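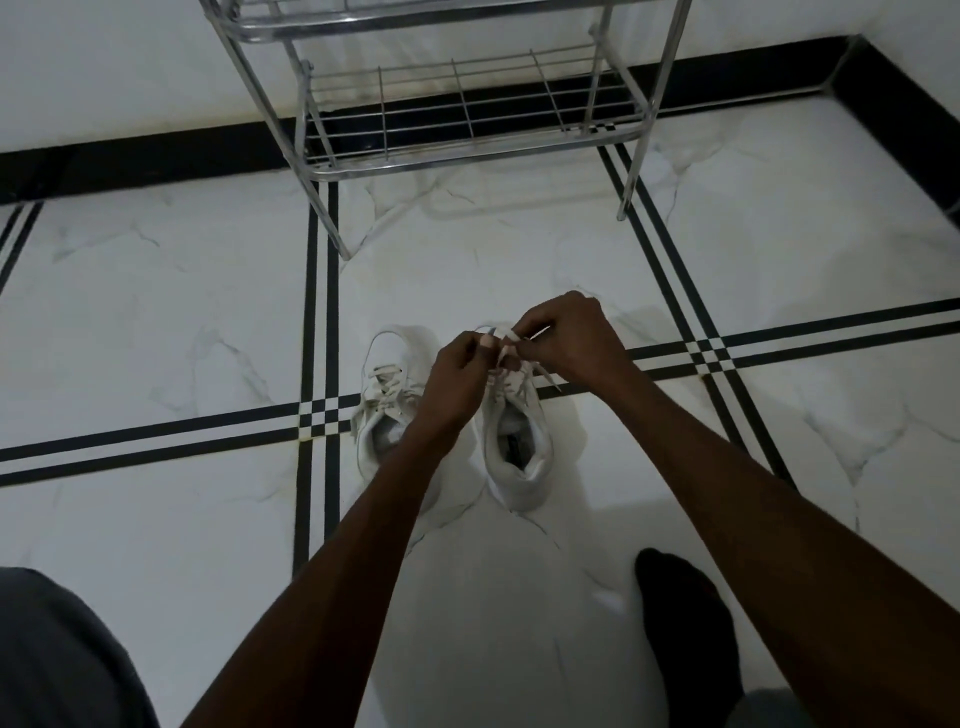

Skudgate head-cam kit, reviewed after one term of robotics club

Bought two of these for our after-school robotics club (years 9 to 11, sixteen kids, one long room with bad wifi). Paid $195 each including postage. Promised the other schools in our region I'd write it up so here it is, typed between bus duty and marking, sorry for the spelling.

Short version: good bit of gear for a student project. Headband is average. Software is better than it looks. Would buy again, would not buy the Masholm version.

What we used it for

Our project this year is laces. The club enters the Lestden regional, open category, where the team picks an everyday job and shows how far they can get a robot towards doing it. Last year we did sorting cutlery, which was fine but dull to watch. This year the kids voted for tying shoes. I tried to talk them out of it. Lost the vote badly.

So we need lots of first-person recordings of people doing up laces, from the wearer's own view, hands in shot. Sneakers on the floor, wearer crouched or sitting, do it slow, do it again. White sneakers mostly. White laces on white shoes turned out to be about the hardest thing we could of picked for the hand tracking and the kids stuck with it, because the judges give marks for difficulty.

What's in the box

Camera unit, headband, spare pads, a USB-C cable, clip-on battery, printed card with a link on it. No case. Buy a case. We use a lunch box.

No memory card either, and it's in tiny print on the listing. Check before your first session or you'll be doing what I did, which is driving to the shops at 4 pm with a room full of teenagers waiting on another staff member's goodwill.

Setup

Easy. Hold the button, wait for green, scan the code with the laptop. First one paired straight away. Second one wouldn't until we did the update, which took most of a session on school wifi. Do the update at home.

The club machine is an old laptop with a Lâm board plugged in for the motor control stuff and the Skudgate software didn't mind sharing. I'd expected a fight over ports. None.

One thing the card doesn't tell you: the tilt matters heaps. Out of the box the camera points where your face points, and when you do up a shoe your eyes go down a lot further than your face does. First lot of recordings, great footage of the wall, top half of the shoes, no fingers. We ended up tilting it as far down as the hinge goes and then adding a folded bit of felt behind the top of the mount. After that the hands sit nicely in the middle and you get both shoes.

Picture quality

Good. Better than I expected for the money. You can follow a lace end between two fingers, and that was the whole point. Colours are a bit cool under our lights but who cares.

Shiny floors are a pain. Ours bounce the ceiling lights straight back up and the auto exposure goes up and down whenever the wearer leans. Lock the exposure. It's under Advanced, then Sensor, then a padlock that looks like it's decoration. Kids found it, not me.

Patterned floors confuse the tracking software a bit too. Anywhere with dark lines crossing, it sometimes decides a line is a lace. One student spent two sessions on this and her fix was just to mark out the shoe area by hand on the first picture of each recording and ignore everything outside it. Crude. Works well enough. The judges liked that she could explain it.

Bare arms track better than sleeves. We now ask everyone to push their sleeves up before recording, and to take off bracelets and watches.

Comfort

This is where I take a mark off. The band has one adjustment, at the back, and it slips when you look down. For a laces project you are looking down the entire time. Kids with thick hair were okay. Kids with fine hair had it sliding onto their eyebrows by the third knot. We sewed a strip of silicone grip inside (from the haberdashery place, a couple of dollars) and it's much better, still not great.

Weight is fine for ten minutes. After that necks get sore, especially crouching. We swap wearers often now. Crouching is hard on the knees on tile as well, mine anyway, so grab some gardening mats if you've got staff joining in.

Battery

They say three hours. We get less, closer to two with the exposure locked and the light on. Enough for a club session, not enough for a full Saturday type build day unless you've got a second battery. The second battery is overpriced. Ours were on backorder until April.

Charging is slow. Put them on at lunch.

Software

Ugly grey thing but everything's there. Recording, trimming, labels, export. The label tool is what sold me. You scrub along and tap a key when something starts: grab lace, cross, loop, pull. Kids picked it up in one session and then argued for weeks about when exactly a "loop" starts. Best discussion we've had all year. They wrote a one-page rule for it and stuck it on the wall.

Export to a plain folder of files worked first go. The cloud option wants an account for each user and I wasn't going near that with students, so can't review it.

One crash, lost a whole recording. Save after each one.

Privacy, for the teachers reading

Get your permission forms sorted before you switch anything on. Our rule is shoes and hands only, no faces, and the wearer starts recording after they've already looked down. Anyone who doesn't want to be a wearer does labelling or works on the gripper. Front office was happy with that. The camera has a sound setting, it's on by default, turn it off.

Compared with the Masholm

We borrowed a Masholm for a fortnight before buying. Nicer headband by a mile, proper top strap, I'd love to have that strap on the Skudgate. But the view is narrower so with a smaller kid crouching close you only get one shoe and half a hand. And the label software is a paid extra every year, per seat. For a company fine, for a school club no.

How the project is going

People asked so, quickly. The robot can find the laces most of the time. It can pick up a lace end some of the time. It cannot tie a shoe and I don't expect it to by regionals. The current plan is to show pick up and cross, cleanly, on one shoe, and to put the recordings and the label rules in the display. The gripper team has been through 6 sets of printed fingertips. Softest ones grab best and wear out fastest.

Watching their own hands taught them more than the robot did, I reckon. None of them could say how they tied a shoe until they'd watched it back slowed down. Two kids in the same family tie completely differently. There was a heated ten minutes over bunny ears.

Would I recomend it

For a club doing anything with hands, yes. Get one first, see if your kids like wearing it, then get the second. If you're only doing driving robots or line following you don't need it, spend the money on batteries and wheels.

Good: clear picture, wide view, labelling included, exports without fuss, survived being dropped twice.

Not good: band slips, no card, no case, slow charge, exposure lock hidden.

Four out of five. Would be four and a half with a top strap.

Edit: a few of you asked about the felt. Ordinary craft felt, 3 layers, folded and taped behind the top edge of the mount. Don't glue it, you'll want to take it out for bench work where the hands are higher up.

Edit again: yes it fits over glasses. Bit snug at the sides. Put the glasses on first.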